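FOR IMMEDIATE RELEASE
July 26, 2022

Brurden Opens Its Stone and Surface Library to Home Renovators

Hi everyone, Lucienne Boyer here from Brurden. I usually leave press releases to people who are better at sounding serious, but I've been bugging my coworkers about this one for so long that they told me to write it myself. So here goes: starting this summer, our whole surface library is open to anyone who is fixing up a kitchen, a bathroom or a laundry room. You don't need a contractor's license, and you don't need an account with us. You just need to book a time slot and show up!

Until now the library was only for the trade. Designers came in, pulled out drawers, argued about grays for two hours and went home with a bag of chips. Meanwhile, homeowners were calling the front desk and asking if they could please see a piece of stone bigger than a cracker before they spent their savings on it. I took a lot of those calls. I never had a good answer. 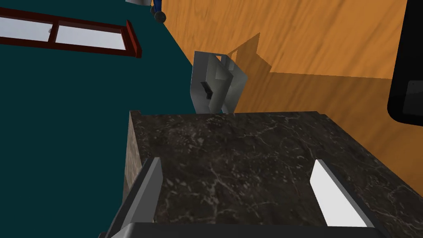 WHAT'S IN THE LIBRARY

We have 900 samples on the shelves right now, and 200 of those are stone. The rest is wood, tile, cork, linoleum and a pretty big wall of paint cards. Dark marbles with fine white veining get asked for more than anything else, and I get it, I put one in my own powder room. But please do look at the quieter stones too. There is a plain gray limestone on the bottom shelf that I have been trying to get people to notice since December.

Small samples go home with you for free, up to six per visit. Larger ones can be borrowed for a week against a deposit of 68 dollars, and you get the deposit back when the piece comes home in one piece (chips happen, talk to us). We'd love for you to set them on your own counter, under your own lights, next to your own ugly toaster. Stone that looks brown in our building can look almost purple in a north-facing kitchen, and I would much prefer you find that out before the truck pulls up.

Elango Salian runs the library day to day, and he asked me to include a quote. "People whisper when they come in here, like it's a church," he says. "I want them to open the drawers and make a mess. I like putting things back."

HELP WITH PUTTING IT ALL TOGETHER
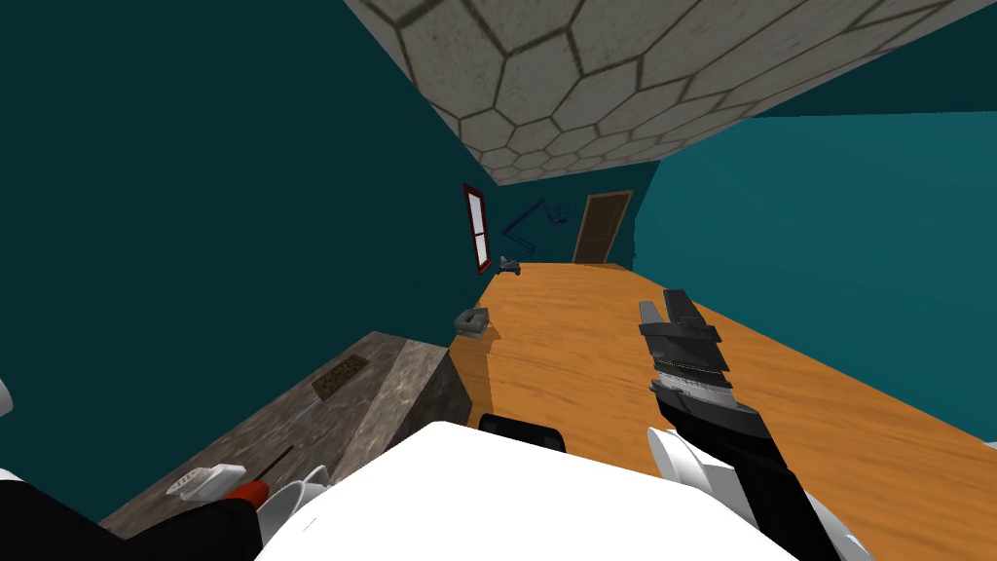 Picking one surface is the easy part, and the trouble starts when you have to pick four that share a room. That's why we're also launching Drakilholm, our free planning hour, where you sit down with one of our two room planners and lay everything out side by side. Most people who book it come in with a counter and no idea what to do about the walls. I tend to push for more color than they expect. Dark teal walls with a long counter in an orange-brown wood grain, say, look great together, and if you're feeling brave you can take pale beige hexagons up onto the ceiling and skip the white paint completely. My own mother said no to that. Your call!

The planners are Man-lok Poon and Tin-yau Tsao, and both of them have been with us long enough to have talked many, many people out of glossy black floors. You can ask for one or the other when you book. Bring your measurements, a few photos of the room and anything you already know is staying – a cabinet door, a floor tile, a scrap of curtain. You'll leave with a written list of everything you picked, including the supplier names, and there is no rule that says you have to buy any of it from us. 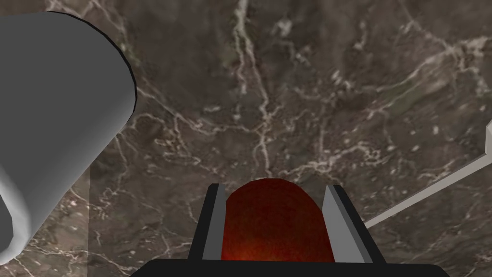 Brown marble with white and pale gray veins.

CARE CLASSES TOO

We're teaming up with our friends at Aerts, who handle our stone repairs, for a set of short evening classes on sealing, stain removal and what to do when somebody leaves half a lemon on the marble overnight. Tin-yau Su from Aerts is teaching all of them. The first class is free and the others are paid for at the door.

We've also printed 2000 copies of a little care booklet. Pick one up at the front desk or ask us to drop one in with your samples.

HOW TO BOOK

Library visits and planning hours are booked through the visitor page on the Brurden website, or by calling the front desk. Kids are welcome. Parking is behind the building, next to the Noken warehouse, and please leave their loading door clear or I'll hear about it.

Press contact: Lucienne Boyer, Brurden. Writers who'd like to come by and poke through the drawers can call me through the front desk, and I'll set out the good coffee.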